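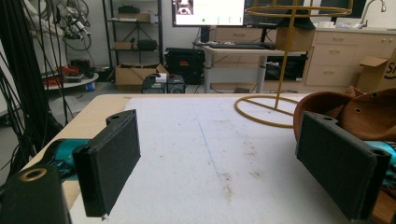

Re: [clinic-runners] Calf pain coming back after mile 6

On Aug 21, 2025, Trygve Sundqvist wrote:

> I've been dealing with a tight left calf since July. It's fine for
> the first few miles, then grabs at mile 6 or so and stays sore until
> the next day. The physical therapist at Estby had me stretching it
> against a wall twice a day. That helps for an hour and then it's
> back. Has anyone here had dry needling, or is it a waste of money?
> I'm signed up for the Plameck half and would like to keep my entry.

Trygve,

I had needling on both calves last year. It took the edge off for up to 3 days each time, and then I was where I started. I wouldn't call it a waste, but I wouldn't do it by itself either.

What worked for me was loading the calf. I did heel raises on a step, straight knee and then bent knee, every other day. The bent knee ones get the soleus, the deeper muscle, and mine was a lot weaker than I thought. I started with body weight and later held a dumbbell. I dropped the wall stretching and didn't miss it.

I also cut my runs to 3 miles for a while and added distance slowly. If it hurt more the next morning than it had before the run, I went back to the previous distance. The hills on Foretti Road were the last thing I put back in.

Two questions. Did you change shoes before this started? I went to a lower heel that spring and my calves got more work than they were used to. And is the pain in one spot you can put a finger on, or is it the whole muscle? If it's one spot, or if you see swelling or the leg feels warm, get it looked at before you run again. Don't wait on replies here for that.

On the race, read the deferral page before you decide. Last year Plameck let people move their entry to the next year if they asked before bib pickup. I don't know if that's still the rule.

The Yousafzai handout with the heel raise progression is in the list archive, message 263. Skip the copy in 273, it's missing the second page.

Dana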